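Bench notes, February – school jackets, folding and the bedroom shelf
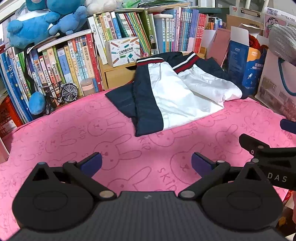 How do you fold a track jacket so the ribbed collar doesn't end up crushed?
Zip it first, lay it face down, bring the sleeves in over the back and fold the bottom up toward the shoulders, stopping short of the collar. The ribbing stays outside the fold and nothing presses on it except whatever you stack on top.

OK, on to the actual notes. I spent the afternoon on the navy and white one with the striped collar, on top of the pink rabbit blanket (the one with SKIP all over it, which I have become weirdly fond of). I wanted to see if my three-fold method from last month holds up on a bed as well as it does on the bench, and mostly it does, but a soft surface changes more than I expected. The mattress gives when you lean on it, the blanket creeps along with the sleeve, and then the side fold comes out slanted. Pulling the blanket tight before starting helped a lot. So did standing at the long side and keeping my knees off the bed!

What I'd do again: smooth the body from the middle outward with flat hands, then do the sleeves. If I do the sleeves first I trap a wrinkle under the shoulder seam and it prints itself into the white panel by morning. White shows everything. Navy is forgiving, so if one side has to be untidy, make it a navy side and put it underneath.

Cuffs are still my problem. The elastic pulls the sleeve end into a little bunch, and if both bunches land on the same spot you get a lump and the stack leans. Evangelia's fix is to let one cuff sit higher than the other so they miss each other. I tried it and it's good – the pile sits flatter, and you can find the jacket by its stripe when it's in the drawer. She gets the credit, I've written it on the card.

Zakhar thinks we should roll them. I rolled one, to be fair to him. It takes up less drawer, no argument there, but the zipper ends up as a stiff ridge going round and round and the thing springs open as soon as you let go. He says I'm rolling from the wrong end. Possibly! He can show me next week and I'll write down whatever happens.

Time on the bed: 21 seconds for my best fold, 84 for the worst (sleeve inside out, my own fault for not checking before I started the clock). I'm not going to average them, it's silly with a day like that. I'd like a proper run on the bench with the same jacket before I say anything about speed.

Washing, since it comes up every time we talk about these: inside out, cool, zipped, and no softener on the ribbing. The Wetine powder has been fine so far. The red in the stripes is what worries me next to all that white, so I've been hanging them the minute the machine stops. Don't leave one balled up in the basket overnight, please.

Then the shelves behind the bed, because I can't leave a thing alone. The plush toys live on top of the books, and the big blue one slumps whatever I do with it. I'd like to get them into one place so you can pull out a book without starting an avalanche. Ideas so far are a hammock across the corner (cheap, looks messy), a fabric bin from Rokisetti at the foot of the bed, or just clearing the lowest shelf and moving those books elsewhere. I lean toward the bin. The small blue one in among the spines can stay where it is, I like it there.

To do:
Get 5 more of the stiff cards for the folding template, the old ones have gone soft at the corners.
Measure the drawer, inside, with the runner.
Ask Evangelia if her cuff trick works on the thicker winter jackets.
Try the whole thing again on the bench with the SKIP blanket under it, to see whether it's the blanket or the mattress that makes the fold slant.

Stopped at 4:00, tea.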